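Reading time: 5 min

Section 5. First Wash and Drying Settings – Rindance Compact Washer

Read this section before loading any clothing. Complete the leveling steps in Section 4 first.

5.1 Empty rinse cycle

1. Open the water supply valve fully.
2. Close the door until the latch clicks.
3. Turn the dial to RINSE and press START.
4. Check both hose connections for drips while the drum fills.

NOTE: A small amount of cloudy water is normal on the first fill. It comes from factory testing.
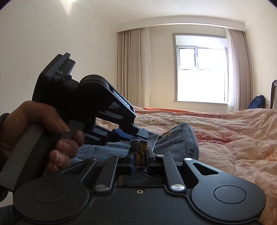 Montoya Home Laundry Guides – Issue 8

5.2 Sorting and loading

1. Separate dark blue and printed items from light items.
2. Empty all pockets. Close zippers and tie loose straps.
3. Turn printed garments inside out.
4. Load the drum loosely. Leave a hand's width of space at the top.

CAUTION: Do not wash waterproof covers. Trapped water can throw the drum off balance during the spin.
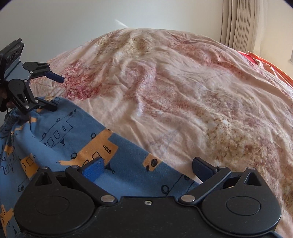 5. Add detergent to the left tray only. The right tray is for softener.
6. Select a program. DAILY suits most cotton. Use GENTLE for Jekis mesh bags and anything with elastic.

5.3 Drying rack

The Basik folding rack ships flat in the same carton.

1. Unfold the legs until the side locks engage.
2. Hang heavy items on the lower bars.
3. Keep the rack at least 8 inches from a wall or curtain.
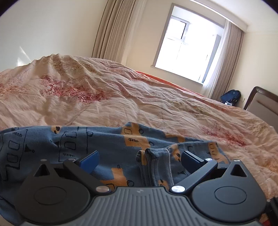
Katherine Grajales
Technical Writer, Product Documentation

5.4 Routine care

Clean the lint filter after every 5 loads. Run an empty hot cycle once a month. Replace the inlet screens after 200 cycles – sooner in areas with hard water.

If code E8 appears, close the supply valve and go to Section 7.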